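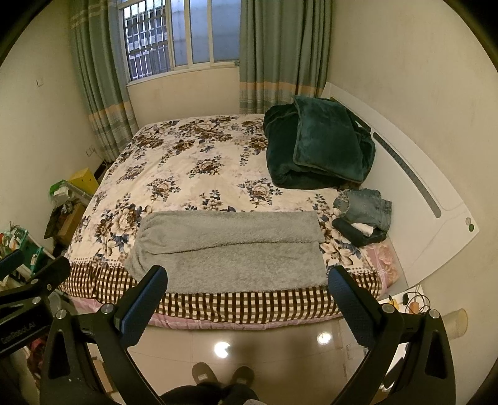 Peony bedspread, fleece blanket, striped curtains: one of our bedrooms in Ladport.

Room hands wanted, Flostell guest house, Ladport

Do you get a quiet kick out of a well-made bed? We do, and we're looking for 3 people to join us from the end of April.

Flostell is a family-run house built in 1872, with small bedrooms and a lot of bedding. Our guests stay for weeks at a time, so the rooms are lived in. You'll find jeans folded on the mattress, a plush blanket heaped up by the headboard, a pillow that has wandered. Your job is to bring the room back to order and leave the guest's own things where they can find them.

On a normal shift you will:

Strip and remake double beds, ruffled skirts included (they need straightening every time, and you'll get fast at it!)
Fold fleece and plush blankets and lay them across the bed
Put clothes left on the bed into a neat stack, never into drawers
Shake out the curtains, wipe the window frames and dust the headboards
Carry laundry down to the wash room and bring the clean sets back up

You don't need hotel experience. Anneliese Hamann, who runs the upstairs, will work beside you for your first week, and she has a way with fitted sheets that is worth the bus ride. Please be comfortable with stairs and with lifting a full laundry bag. Some English helps, but we also speak Hungarian and German between us.

Shifts are mornings, four days a week, with every other weekend off. Lunch is included — Zsolt Pap cooks, and there is always soup. We pay for training hours and wash your work clothes with ours.

To apply, send a few lines about yourself to Viktória Lakatos at the front desk, or drop in any morning before noon and ask for her. A résumé is welcome but a note is fine. Tell us which days you can work and when you could start.

Applications close April 15, 2022.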